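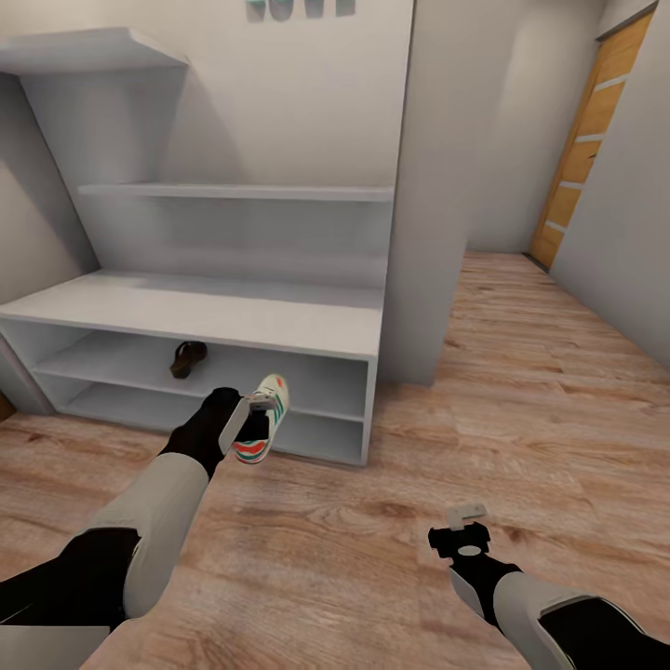
4.2 The entryway task

Figure 3. Simulated entryway, seen from the head of the robot. The left gripper holds a white sneaker in front of the shoe cabinet; the right gripper is open.

We built Huvora in a shared workshop in Wilisholm, on evenings and weekends, and from the start we wanted it to do a chore that all of us have at home. Putting shoes away turned out to be a wonderful choice. A shoe is an awkward thing to hold: it is stiff at the sole, soft at the collar, and shaped differently on each side. The cabinet adds its own trouble, because the open compartments are low and the arm has to come in under the top board without bumping it.

Before letting the real arms near real furniture, we modeled the whole entryway in the Kelteo simulator (Figure 3). The room is compact on purpose. The wall shelves hang over the cabinet, and the corridor narrows right beside it, so a careless elbow motion is punished quickly. We ran 300 trials with the starting position of the sneaker changed each time. A trial counted as a success if the shoe ended up fully inside a compartment and stayed there after the fingers let go.

Our first grasp planner, which aimed for the collar, placed the shoe in 70 percent of the trials. Most of the failures came from the shoe swinging on its way to the shelf. We then switched to a side grasp, with the flat finger plate pressed against the side of the shoe, and the rate rose to 80 percent. We were delighted with this, as the change took one evening and needed no new hardware at all!

Only one arm does the lifting in this version. The other keeps its gripper open and clear of the cabinet, ready for a second shoe. Letting both arms work at once is the part we are most excited to try, and the Sitthichai motion library already supports it, but our collision checks are still too slow when both elbows are low.

One thing the simulation does poorly is cloth. Our sneaker model is a rigid shell, so the sides never give way under the fingers. On the workshop bench we padded the plates with about 4 millimeters of foam to make up for this, and the bench results are reported in Section 5.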